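본문 바로가기 | 홈 | 발표자료 | 모임 후기 | 구독

차 한 잔의 온도: 집에서 하는 비교 시음 (발표자 노트)
스테소라(Stesora) 금요일 저녁 모임 / 발표 사이드라 파티나사라니(Zahira Pattinasarany)

공유 10 | 댓글 67

[시작 전]
마이크 확인. 물은 발표 시작할 때 올려 두기. 인사는 짧게 하고 바로 첫 질문으로!

[1. 여는 질문]
"오늘 아침에 마신 차, 몇 도였는지 아시는 분?"
손 드는 분이 없어도 기다리지 말고 넘어간다. 저도 작년까지는 몰랐습니다. 그냥 뜨거우면 다 좋은 줄 알았어요. 그러다 라티 할림 씨 댁에서 같은 녹차를 60도와 끓는 물로 각각 우려 마셨는데, 정말 다른 차 같았습니다. 한쪽은 달큰하고 한쪽은 혀가 오그라들 만큼 떫었어요. 그날 집에 와서 밤 늦게까지 물을 끓였다 식혔다 했습니다.

[2. 왜 달라지나]
- 떫은맛을 내는 카테킨은 물이 뜨거울수록 빨리, 많이 나온다.
- 감칠맛을 내는 아미노산은 낮은 온도에서도 꽤 잘 나온다.
- 그래서 어린 잎으로 만든 녹차는 물을 식혀서, 홍차는 팔팔 끓는 물로.
여기서 화학 이야기로 너무 깊이 빠지지 말 것. 지난번에 테구 루멘타 씨가 "폴리페놀부터 졸렸다"고 했음. 궁금한 분은 쉬는 시간에 붙잡아 주시면 얼마든지 떠들겠습니다.

[3. 온도계 없이 식히기]
제가 제일 좋아하는 대목! 끓인 물을 빈 잔에 한 번 옮겨 붓고, 그 물을 또 다른 잔에 옮겨 붓습니다. 옮길 때마다 온도가 뚝뚝 떨어져요. 얼마나 떨어지는지는 잔의 두께와 방 온도에 따라 다르니까, 자기 집 잔으로 한 번은 재 보세요. 한 번만 재 두면 그다음부터는 손이 기억합니다.
(시연: 물 200밀리리터, 잔 두 개. 천천히 따를 것. 말하면서 따르면 꼭 흘린다.)

[4. 잔을 데우는 문제]
차가운 잔에 홍차를 부으면 첫 모금부터 손해입니다. 뜨거운 물로 잔을 헹구고 버리세요. 녹차라면 굳이 안 데워도 되고요. 아우스트라 부트키에네 씨는 여름에는 잔을 절대 안 데운다고 하시는데, 저는 홍차만큼은 여름에도 데웁니다. 이건 취향이니 토론 환영!

[5. 내려놓는 자리]
의외로 많이 놓치는 게 잔 밑입니다. 차가운 돌 상판에 바로 놓은 잔은 바닥으로 열을 뺏기거든요. 받침 하나만 깔아도 열이 빠지는 게 더뎌지고, 상판에 둥근 자국이 남을 걱정도 덜합니다. 시음할 때는 잔마다 받침을 주고 자리를 정해 두면 어느 잔이 몇 도였는지 헷갈리지 않아요.

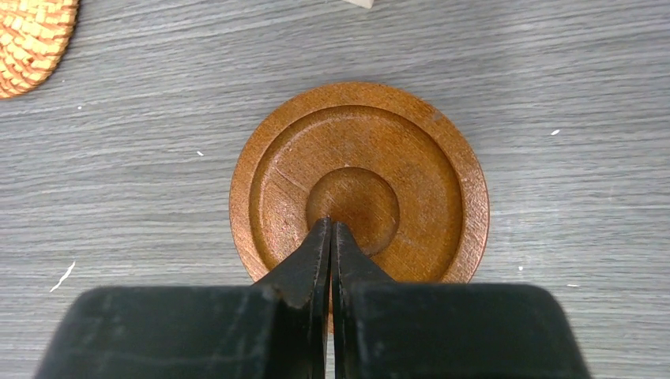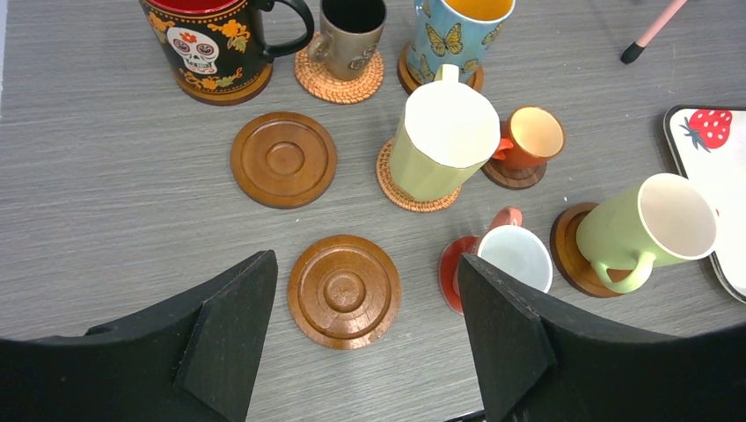
나뭇결 상판에 놓인 둥근 받침과 원판. 아래 사진에는 머그와 잔도 함께.

[6. 집에서 해 볼 것]
한 가지 차로 시작하세요. 찻잎 양과 우리는 시간은 똑같이 두고 온도만 바꿉니다. 처음부터 찻잎까지 바꾸면 뭐 때문에 맛이 달라졌는지 알 수가 없어요. 마신 느낌은 그 자리에서 한 줄씩 적기. "풀 냄새", "밤 껍질", "할머니 댁 마루" 다 좋습니다!
사오다 리엠 씨가 만든 기록지를 출구 쪽에 두었으니 가져가시고, 채워서 다음 모임에 들고 와 주세요.

[질문 시간]
보온병 물 질문이 꼭 나온다. 답: 써도 되지만 홍차에는 다시 끓일 것.
냉침 질문이 나오면 다음 달 발표 주제라고 안내.

이전 글 | 다음 글
이 사이트는 쿠키를 사용합니다. 계속 이용하시면 쿠키 사용에 동의하는 것으로 간주됩니다.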